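4. Setting Up Power for a Home Desk

Written by Barrett Holloway for the Montoya tenant handbook. Electrical notes checked by Adoración Prieto.

Most desk power guides are written by people who want to sell you something. This section assumes you own too many chargers already and would like to plug them in without buying a "power management solution."

4.1 Before you start

1. Find the wall outlet you plan to use. Push a plug in. If it sags or slides out, stop and report it to the office.
2. Read the rating on the underside of your strip. If there is no rating, I wouldn't use it, whatever the reviews say.
3. Add up the watts on your device labels. The desk in our model unit came to 268 watts with everything running, well short of what people fear.
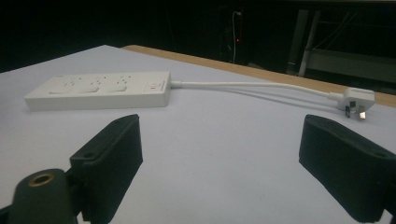
4. Write the total down and keep it with the lease papers. You will want it when you add a printer.

Note: The word "surge" on a box tells you very little. Look for a joule rating. One Durnden strip we bought claims 651 joules, and I have no way of testing that at home. Neither do you.

4.2 Placing the strip

1. Set the strip on a flat, hard surface. Carpet holds heat.
2. Keep the cord where a chair can't roll over it.
3. Leave the switch where you can reach it sitting down.
4. Plug the strip into the wall, never into a second strip.

CAUTION: Do not run a space heater from any strip. The Kinda heater leaflet calls its plug "universal." It still goes straight into the wall.

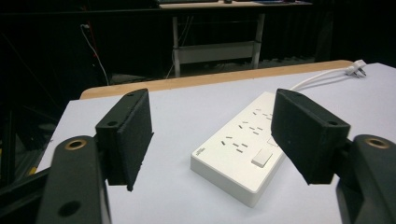 Can I hide the strip inside a drawer or a closed box?
We advise against it. Cable boxes look tidy in catalogs, but they trap warm air and you stop checking what's inside. If you must use one, pick a box with open ends and leave the lid off when charging a laptop.

4.3 Connecting your devices

1. Turn the strip off.
2. Plug in the biggest adapter first, at the end where it blocks the least.
3. Add the rest one at a time.
4. Turn the strip on and check each device.
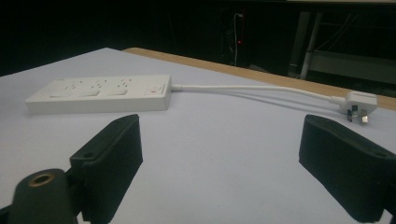
Power strip with three sockets and a switch at the right end.

5. After 2 hours of normal use, put your hand on each adapter. Warm is fine. Too hot to hold means unplug it and leave it unplugged.

Note: Smart plugs, such as the Granis model, promise to cut your bill. Ours did save something, but less than switching the strip off at night, and that costs nothing.

4.4 Regular checks

1. Every November, before heating season, unplug everything and wipe off the dust with a dry cloth.

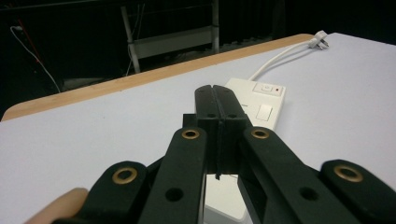 2. Look along the whole cord for cracks, flat spots, or brown marks.
3. Replace any strip with a loose socket. Tape is not a repair.
4. Put the date of the check next to your watt total.

CAUTION: If a breaker trips twice, leave it off and call the office. Trying again won't tell you what's wrong.

Related sections
Section 2: Reading Your Breaker Panel
Section 5: Lamps and Bulbs
Section 9: Who to Call After Hours

Last updated: November
Montoya Tenant Handbook | Contact the office | Back to top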